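Re: Drarklow council votes to open the Monday sessions

pascal_lebrun wrote:
Did anyone else stay for the whole thing?? I got in at 5 and walked out four hours later with a numb leg and the biggest grin. The amendment passed by two votes! Two! I've been following the Brorkcombe boundary fight since February and I never thought the Coste group would split on it in public like that.

thorarinn_h wrote:
Stayed till the end, and what a night. Hoarau's speech was the best thing I've heard in that chamber (and I've sat through the budget ones). But I'd be careful with "split." Three of them abstained. That's a long way from crossing the floor.

pascal_lebrun wrote:
Fair, but an abstention on a two-vote margin decides it! They knew the numbers when they sat on their hands.

ines_a wrote:
I'm on the losing side here and I still loved it. Real arguments, people changing their notes while someone else was talking. My problem is the petition. 400 signatures sounds great until you remember how many people live in Brorkcombe, and hardly anyone from the east side was asked. I wouldn't have moved the line on that.

hazem_aa wrote:
@ines_a I collected on the east side, both weekends, rain and all. Lots of doors, lots of good chats, plenty of people who said no thanks. So they were asked. Come out with us next time, it's a blast.

ines_a wrote:
Okay, I take back "hardly anyone." I don't take back the rest :) And yes, I'll come.

thorarinn_h wrote:
Does the second reading need the full chamber or just the 9 on the boundary panel? The agenda says both on different pages.

hazem_aa wrote:
Full chamber. Page 2 is the old wording, the clerk's office told me they're fixing it. Get there early, the balcony fills up fast!
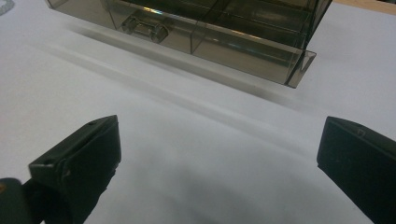 Drarklow Council Watchers Club
Local Politics board. New members can post after their first reply is approved. Last post in this thread: 10 July 2026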